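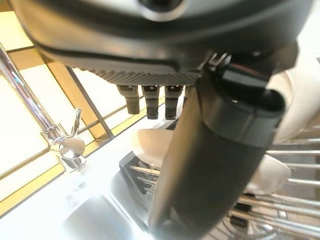 Carolina Gouveia wanted to know, before anything else, whether she would still have to scrape the plates herself. Yes, Carolina. It is the first question in every email we get, so it may as well be the first one here.

Frequently asked questions: the Sjöberg kitchen hand, trial and hire

What does it do?

It clears a dish rack. Plates, bowls and side plates come out of the rack and go on to a shelf or worktop of your choosing, provided your choice is within reach of the arm. It will also load the rack from the worktop, if the dishes have been washed by somebody. We are in talks with ourselves about the washing.

So it doesn't wash up?

No. The name of the product was chosen before this was settled, and we have since taken the word "washer" off the box.

Does it need a special kitchen?

It needs a sink, a rack and a bit of worktop that you can live without. Most of our trial homes in Visby have older kitchens with nothing level in them, and the arm copes. Wire racks are best. Wooden ones with pegs are all right once it has been shown where the pegs are. Hanging racks above the sink are not supported, however nicely you ask.

My sink is under a window. Is that a problem?

Less than it was. Bright sun coming in behind the dishes used to make the hand dither, sometimes for minutes, like a guest who can't find the right drawer. The June update improved this a good deal. If yours still hesitates on sunny mornings, pull the blind down halfway or run it after tea.

How heavy a plate can it lift?

The limit is 205 grams below what our first brochure said, and we have reprinted the brochure. In daily life this means ordinary dinner plates are fine and your grandmother's roasting dish is not. If an item is too heavy, the hand lets go before lifting and beeps once. It doesn't try again to save face.

What about glasses?

Tumblers, yes. Wine glasses, at your own risk, and please don't start with the good ones. Eino Huttunen ran a set of six through his trial and would like it known that he now owns a set of four. We replaced the two. See "breakages".

Breakages?

During the trial we replace anything the hand drops, up to 200 euros in total. You send a photo of the pieces and tell us what it was. We don't ask for receipts. We do ask that the item existed before the trial began, and we ask because of one claim in particular.

After the trial, breakages are yours unless the fault log shows a fault. The log is in the app under "Sorry".

How long is the trial?

Seven weeks. It used to be two, but people spent the first of those standing beside the arm with both hands out, ready to catch things, and couldn't tell us much about how it worked when left alone.

How fast is it?

Slow. A full rack takes it far longer than it takes you. The idea is that you are elsewhere. If you stand and watch you will become irritated, and several customers have reported taking the plate out of its grip and putting it away themselves. Please don't do this - it stops, loses its place and starts the rack again from the left.

Is it noisy?

It hums, and there is a click when the grip closes. Elli Kauppinen runs hers at night and sleeps through it with the door shut. Her cat took longer.

Can I use it near water?

Splashes are fine. Putting the hand in a full sink is not, and neither is rinsing it under the tap, even though it gets greasy and you will be tempted. Wipe it with a damp cloth and let it dry before the next run. The grip pads come off for a proper wash. They go back on one way round only, and if you have to push hard you have them the other way round.

Who fits it?

Rondton do, for all homes on the mainland and most of the islands. Allow a morning. The fitter will bolt the base to your worktop, show the arm your rack and put a few plates through it with you. Have your everyday dishes to hand, including the ugly ones. People tidy up for the fitter, and then the arm meets the chipped bowl for the first time that evening, alone.

What does it cost after the trial?

Hire is 185 euros a month, with fitting, pads and updates included. We don't sell it outright yet. Heikki Hyvönen has asked four times and the answer is in the post again.

Can I cancel?

Any time, with a month's notice. Rondton will collect it and fill the bolt holes. The filler comes in white, grey and a beige called Punberg, which matches nothing we have come across so far.

My question isn't here.

Write to Tiruwork Ambaye at the help desk. Replies usually come the same day, before four in the afternoon. If something is stuck in the grip at this moment, press the release button on the base and hold a tea towel under it.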